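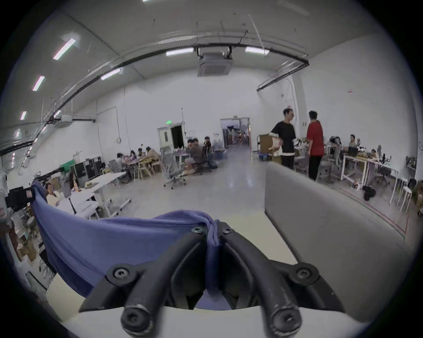 布をつかむ手持ちグリッパーの選び方と試し方
カテゴリ:工房のコツ/道具くらべ

カタログには「布も楽々」と書いてあります。どのメーカーのカタログにもそう書いてあるので、この一文は読み飛ばしてかまいません。手に持って使うタイプのグリッパーを何種類か借り、シャツ、シーツ、椅子カバーをひたすらつまんで比べました。そのときのメモを、買う前に試せる順に並べ直したものです。ロボットアームに付ける前の段階の話が中心です。

比べたのはZirskaとRinachの手持ち型、それに一時期だけ借りられたPellegriniの指先部品です。どれが一番かという結論は出していません。借りた個体が新品ではなかったし、布の種類もこちらの都合で偏っています。

開口幅の数字をそのまま信じない
Zirskaの仕様表では最大開口が95ミリとなっています。定規を当てると確かにそのくらい開きますが、布をつかむときにその幅を使うことはまずありません。見るべきなのは閉じきったときの隙間です。指先をいっぱいに閉じて、コピー用紙を一枚差し込んで引いてみてください。するっと抜けるようなら、薄手の綿シャツは期待しないほうがいいです。紙は先端、中ほど、根元の三か所で引くこと。先端だけきちんと合っていて、奥はまるで当たっていないという個体がありました。

指がリンク式のものは、閉じるにつれて指先の向きが変わることがあります。平らな机の上の布を拾う動作と、椅子の背に掛かった布を横からつまむ動作は別々に試すこと。片方がうまくいったからもう片方も大丈夫、という説明を営業の人から受けましたが、うちでは当てはまりませんでした。

ねじは借りた日に締める
指の関節が六角穴付きのねじで留まっているタイプは、最初に全部当たっておきます。緩んだまま比べても、比べているのはねじの緩み具合です。

用意するもの
・サイズの合う六角レンチ(ボールポイントではないもの)
・油性の細いマーカー
・先の平らなピンセット

締めたら頭と本体にまたがるように線を一本引いておきます。線がずれたら緩んだということ。ねじ止め剤は、借り物には塗らないでください。私は一度塗って、返すときに気まずい思いをしました。

樹脂の指を強く締めすぎると動きが渋くなります。渋くなったほうが「しっかり握れる感じ」がするので、試した人の評価が上がるのが困ったところです。締めたあとは、布なしで開閉して、途中で引っかからないことを確かめてから始めます。

角の擦れは見た目の問題だけではない
使い込んだ指は、角やねじのまわりが白っぽく擦れてきます。販売元は「性能に影響はありません」と言いますが、布が相手なら影響するかどうかは自分で調べたほうが早いです。古いストッキングを指にかぶせて、ゆっくり引き抜きます。糸が引っかかる場所にマーカーで点を打ち、そこを細かい紙やすりで軽くならします。やすりの粉は必ず拭き取ること。薄い色のシャツに黒い筋が付いて、洗っても落ちませんでした。

布は「たるみ」から教える
初めて持つ人はたいてい、平らに広がった布の真ん中をいきなりつまもうとします。それで滑ると「このグリッパーは弱い」と言います。比較にならないので、順番を決めました。

1 椅子の背に掛けたカバーの、余っているところをつまむ
2 机に置いた布の、わざと作ったしわをつまむ
3 布の端をつまむ
4 平らな面をつまむ

4ができないことを理由に落とすかどうかは、使い道しだいです。衣類をたたむ作業なら、3までできれば足りる場面が多いと思います。4まで必ずできると言い切るパンフレットには、どんな布で試したのか問い合わせてみてください。Rinachに聞いたところ、返ってきた答えは「標準的な布」でした。標準的な布とは何なのか、いまだにわかりません。

両手で使うなら台の高さから決める
一台で調子がよくても、二台にすると話が変わります。本体がかさばるものは、左右から寄せたときに指より先に本体がぶつかります。シャツの幅で試し、ハンカチくらいの幅でも試しておくと、どこまで近づけられるかがわかります。

机よりもベッドのほうがずっと難しいです。マットレスは押すと沈むので、指先がシーツまで一緒につかみます。対策は単純で、シャツの端を少し持ち上げてしわを寄せ、その山を片方の指で横から挟むこと。もう片方は布を押さえる役にします。両方で同時に持ち上げようとすると、慣れないうちはだいたいねじれます。

シーツはシャツとはっきり違う色にします。同系色だと、シーツを巻き込んでいることに手元で気づくのが遅れますし、あとで映像を見返すときにも苦労します。 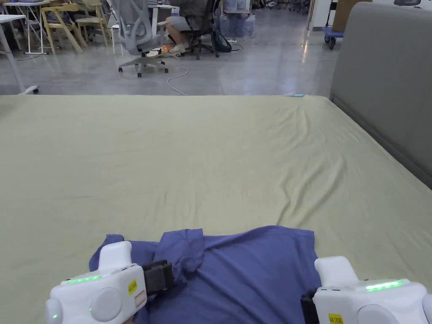 光っているから動いている、とは限らない
ランプの付いた機種は便利そうに見えます。ただ、点灯が何を意味するのかは機種ごとに違い、説明書の表と実際の色が合っていないこともありました。電源、接続、記録の三つのうちどれを示しているのか、借りたその日に一つずつ切って確かめ、養生テープに書いて本体の持ち手に貼っておきます。左右で光り方が同じでも、片方だけ記録が残っていなかったことがあります。始めてすぐに一度止めて、ファイルを開いて見る。これが一番確実でした。

回数は少なめの数字を疑う
一緒に試したSheyla Cusiは、最初の16回は捨てるべきだという考えです。持ち方に慣れるまでの分が混ざるから、という理屈で、私は最初やりすぎだと思っていました。実際に数えてみると、前半の失敗の多くは人の側の失敗で、グリッパーを責めるのは気の毒な内容でした。今は彼女の言うとおりにしています。

逆に、何回でもやればいいというものでもありません。同じシャツで300回を超えたあたりから生地がくたびれて、急につかみやすくなりました。成績が上がったのはシャツのおかげです。替えのシャツを同じ品番で買っておき、途中で交代させてください。洗濯したものと新品を混ぜるのもやめたほうがいいです。柔軟剤を使ったかどうかで結果が動きます。

記録表に書いておく項目
・布の種類と洗濯の有無
・台(机、ベッド、椅子の背)
・持った人と、右手か左手か
・つかめたか、途中で落ちたか
・ねじの線がずれていたか
・ほかに何か気になったこと

最後の欄は広めに取ります。「手首が痛い」という書き込みが続いた機種があり、つかむ力の数値よりよほど参考になりました。

値段の話
Nerneckという代理店が出してきた見積もりは、左右二台と充電器、ケース込みで2235ユーロでした。高いか安いかより、替えの指が含まれているかを見てください。このときは含まれていませんでした。しかも指だけの注文は納期未定とのこと。消耗する部品の納期が決まっていない道具を、私はまだ買う気になれません。

Pellegriniの指先は摩擦がよく、薄手の布では一番素直でした。ただしほこりも同じくらいよく拾います。湿らせた布で拭けば戻りますが、何回に一度拭いたかを記録していなかったので、ほかと並べて優劣をつけるのはやめました。次に借りられたら、拭く間隔を決めてからやり直します。

返却前の手入れ
指の関節に入った糸くずはピンセットで抜きます。エアダスターは奥に押し込むことがあるので使っていません。貼ったテープをはがし、自分で引いたマーカーの線は、消してよいか貸主に聞いてから消します。Zirskaの担当者には「その線は残しておいてください」と言われました。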